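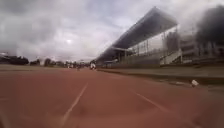
A reader of my last post wrote in to say that walking to work only counts if you do it in the rain too, and that anybody can be smug about it in May. Fair! So I've been trying to do it in all weathers since then, and I have some updates for the handful of you who care.

For those who missed it, I sold my car in March and started walking from my place on Orville Street to the office. I had this idea that I'd arrive calm and pink-cheeked every morning with a podcast under my belt. What I arrive with is a damp backpack and one sock that has slid down under my heel. But I like it a lot more than I expected to, and I'm sleeping better than I have in years (my mother thinks it's the new pillow).

The first thing I had to sort out was shoes. I bought a pair of Gremia walkers because they were on sale, and for two weeks my little toe hated me. I kept going because I'd thrown away the box. Then one morning they just felt like shoes, and now I wear them to the grocery store, to dinner, everywhere. I wore them to a baptism. They're gray, I figured it would be fine.

Second thing is the route. The short way goes down Gazi Avenue and it's all trucks and bus exhaust until you get past the tire place. The long way adds 17 minutes but it goes by the bakery, and you can see how that ends. I've been taking the long way home and the short way in, except Wednesday, when the bakery does the cheese ones and all rules are off.

I also got a step counter, a cheap clip-on thing. My first proper day with it said 3641 and I was insulted – I'd been on my feet since six! I'd had it clipped on upside down until lunch, if that matters. I don't know if that matters. I've stopped checking it before dinner because it was making me do laps of the kitchen.

And the rain. OK. An umbrella is hopeless on Gazi, the wind comes straight up from the river and turns it inside out, and I've lost two that way. What I use now is a big ugly poncho from Gikasley, the camping store, which goes over me and the backpack both. It makes a noise like a tent when I move. I keep a spare pair of pants in my desk drawer and a hand towel, and my hair does whatever it wants until ten.

So yes, dear reader, I've done the rain. Snow I'll get back to you on – if anyone has opinions about those rubber grips you stretch over your soles, put them in the comments, I have a coupon that runs out soon.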